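Cell rules, revised: what changes on the floor

The revised rules for the two-arm cells at Flunstead take effect Thu 26 September. They replace the sheet that has been taped to the cell doors since January. Leszek Gajewski and Araceli Carrasco wrote the new version after going through 23 stoppage reports from the Draria and Borex lines. Most of those stoppages were small: a cable caught on a wrist, a part left on the mat from the shift before, an arm started from a position the program didn't expect.

Access. One person inside the curtain line at a time. Whoever goes in holds the key, and the key stays out of the panel until that person is back outside. This was already the rule for repairs. It now covers cleaning, part changes and picking up dropped pieces.

Start position. Both arms go to their parked position before a program is loaded. If an arm stops partway through a job, don't jog it back by eye. Call the cell lead and use the recovery routine on page 2.

Speed. Any new or edited program runs at 40 percent or less for its first full cycle, with someone at the stop button. Keegan Lavoie asked whether a change to a single waypoint counts as an edit. It does.

Curtains. Fabric walls stay closed while the arms have power. Check the clamps at the start of each shift and report any that have slipped. Kwiatkowski can supply replacements in a day or two, so please don't use tape in the meantime.

Log. Every stop gets a line in the cell log, even if it clears in a few seconds. Write the time, the arm (left or right) and what was on the mat. Initials are enough.

Training is a short session at the cell, given by Weronika Jasińska. Sign up on the sheet by the tool crib. People who run the cells on nights can do it at the end of their shift. Anyone who hasn't been through it by the time the rules take effect can still load parts under a cell lead but can't start a program.

Cable routing is the part of the new rules that drew the most comments. Slack is now checked with both arms reaching inward, the position where loops fall closest to the work. Black cables trailing over a dark gray mat are easy to miss, and they can end up in among the trays and small white parts, so look along the middle of the mat as well as at the wrists. Send questions to Leszek.
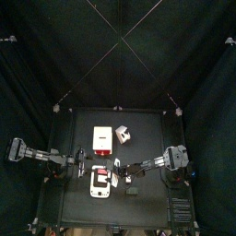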